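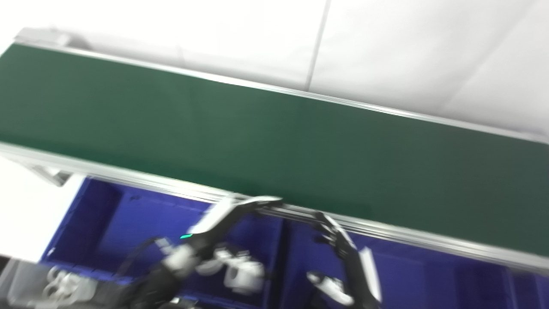

How to make a clickable prototype of a pickup app

In this tutorial we make a prototype for a phone app. With the app, a customer of a store can order at home and collect the order at the counter. I use my own project, Judside, which I designed for a small hardware store named Kowalczyk. You can follow the same steps with any store. No programming is needed.

What you need

A drawing program that can link one screen to another. I work with Bellton, but the names of the menus are similar in most programs.
Paper and a dark pen.
A phone for testing.
A short product list from the store. I received a list of 1000 products and used only 74 of them. For a prototype this is more than enough.

Step 1. Write down the path of the customer

Before you draw anything, write the path in plain sentences. Mine was this:

The customer opens the app and chooses a store.
The customer searches for a product and adds it to the order.
The customer chooses a pickup time.
The customer receives a pickup code.
At the counter, the customer shows the code.

Each sentence will become one or two screens. If a sentence has the word "and" many times, divide it.

Step 2. Draw the screens on paper

Draw every screen as a rectangle the size of your phone. Put only the title, the main button and the most important content. I made the mistake of drawing the icons very nicely in the first version, and then I did not want to throw these pages away, even when the order of the screens was wrong.

Put the pages on a table in the order of the path. Touch the buttons with your finger and move to the next page. You will quickly notice where a page is missing. In my case there was no screen for a product that is sold out.

Step 3. Copy the screens to the program

Create a new file and choose the phone size. Make one empty screen with the header and the bottom menu, then duplicate it for all the others. In this way the header stays in the same position when the user goes from screen to screen. If it jumps even a little, people will see it and talk about it during the test.

Name each screen with a number and a short word, for example "03 search" or "05 time". When you have many links, names like "Screen copy 12" will cost you a lot of time. 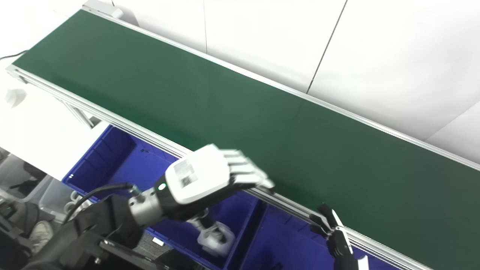 Step 4. Connect the buttons

Select the button, open the link panel and choose the target screen. Begin with the main path only, from the start to the pickup code. Test it once from the beginning to the end. After this, connect the back arrows, and last the bottom menu.

For the transition, choose "none" or "slide left". Please do not use a different effect on every screen. The back arrow should use the opposite direction, so if you go forward with "slide left", you go back with "slide right".

Step 5. Make the order screen look real

Use real product names and real prices from the list. With text like "Product 1, Product 2" the test person cannot tell you if the list is easy to read. Long names are especially useful, because they show you if the line breaks in a bad place. The longest name in my list needed three lines on a small phone, so I had to move the price under the name.

The pickup code should be large. I use three digits, and in the prototype it is always 176. Below the code, write the name of the store and the time until which the order is kept.

Step 6. Test with two or three people

Send the prototype to the phone and give it to somebody who did not see it before. Give one task, for example: "Order a box of screws and collect it tomorrow morning." Then be quiet. It is difficult, but do not help too early.

Marianna Tokarz, who works at the counter in the store, tested the first version in February. She could not find the pickup time, as I had hidden it behind a small clock icon. In the second version it is a full button with the text "Choose time". Anjana Dissanayake tested this one and she reached the code without any question from her side. She only wanted a way to change the time later, and I added it as screen 09.

Common problems

The button does not react. Often there is a transparent layer above it. Move the button to the top of the layer list.

The screen does not scroll. The content must be higher than the phone, and scrolling must be set to "vertical" for this screen.

The text is too small on the phone. Check it always on a real device. On the computer everything looks bigger than it is.

If you want to practice first, make only the search screen and the product screen and connect these two.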